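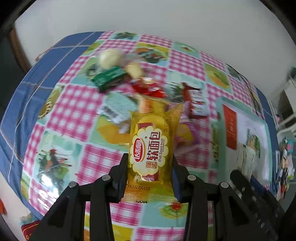

Who packs the snack box? Automation and the people at Tetden

Why I picked this

My project had to be about "technology and a real workplace", and most of my class went for self-checkouts. I wanted somewhere I could stand about and get in the way, so I wrote to Tetden, who pack mixed snack boxes for offices and student halls, and they let me come in for three weeks in June. I had never been near a packing job before. I expected noise and conveyor belts and got a lot of tape, a radio and very good tea.

Their main product is the Jiang box, which is a bit of everything: soft breads, sweets, small boxed biscuits, whatever the buyer has got in that month. The mix changes all the time, and that's the whole headache with automating it. A machine that packs the same tin over and over is old news. A machine that can pick up a squashy bread in a slippery wrapper and then a stiff little carton is a different matter!

What they are trying to do

Tetden are getting a robot arm, which everyone calls Imia, to do the picking for the simpler boxes. Before it can do anything it needs to be shown, and the showing is done by people with a hand-held gripper. You hold it, close the two black jaws on the thing you want, move it where it should go and let go. The camera on the tool records all of it, and later the recordings go off to a firm called Danditz who do the training part. I asked how that works and got a friendly answer that I only half followed, so I have left it out of this report.

The soft bread in the yellow wrapper at the top of the page is a good one to learn on. It stands up nicely between the jaws with its crimped end on the table, and the rest of the snacks wait in a heap further back. I could read the Soft French bread on the label while I was holding it, so at least I knew which way up I was (the Chinese I had to ask for help with).

How I did the project

I used two methods. The first was just watching and writing things down, which I did badly for the first few days because I kept writing what I thought instead of what happened. The second was interviews. I had a sheet of questions and asked every packer the same ones, then let them talk about anything they liked, and the second half was always better than the first.

I also had a go on the gripper myself. This wasn't in my plan, but my tutor said it counted as "participant observation", so here it is with a proper name.

What it feels like to use

Odd! Your hand knows how to pick up bread. You have done it your whole life without a thought, and then you have two stiff fingers instead of five soft ones and you squeeze too hard, or come in crooked and shove the thing across the table. On my first afternoon I did a set of 66 picks and was told very kindly that a lot of them were no use, mainly for being too fast. You have to move like somebody carrying a full cup of tea.

The packers are much better at it. Shuzhen Hou, who trained me on it, goes in low, closes, waits a beat and lifts. She told me her trick is to look at the place she wants the thing to end up and let her hand sort out the rest. I tried that and it helped a bit, though my wrist was aching by the end (more on wrists below).

What has changed for the people

The biggest change so far is that the job has split in two. There is still ordinary packing, on your feet, by hand, quick and chatty. Then there are the gripper sessions, which are slow and much quieter. People take turns. A full session is 100 picks and you can stop for a break whenever you want, which everybody told me was the best thing about it.

Some of the packers love it. One said it was the first time anyone at work had asked her to show how she did something. Another found it dull and said so in the first minute, and she would sooner pack real boxes and have a laugh with the person opposite. I think both of them are right, and I don't see how a rota can please the two of them at once.

The wrists did come up a lot. Holding the tool is a different sort of tired from packing. Several people wanted something to rest an elbow on, and when I put this in my notes for the manager she said she would look into it. I don't know if she has.

The question I was nervous to ask

Which was, of course, are you teaching a robot to take your job? I put it last on my sheet and mumbled it every time. Most people had already thought about it far more than I had. Tetden have said that nobody's hours will be cut when Imia starts, and that the arm will take the plain boxes while people do the mixed ones and the checking. Some believe that fully, some believe it for now. Shuzhen's answer was that she would like it in writing, and she'd like the gripper work to be paid as training, as she is teaching something. I thought that was fair. When I passed it on, the manager said pay for the sessions was "being talked about".

What I would do differently

I'd spend less time on the tool and more on the evening shift, who I hardly met. I'd also ask to see the arm running, as it wasn't set up while I was there, so I can't say anything about whether it works. And my question sheet was too long. If anyone in the year below wants to carry this on, Tetden said they would have another student, and my sheet and typed-up notes are in the project folder with the names taken out (apart from Shuzhen, who said she wanted hers left in).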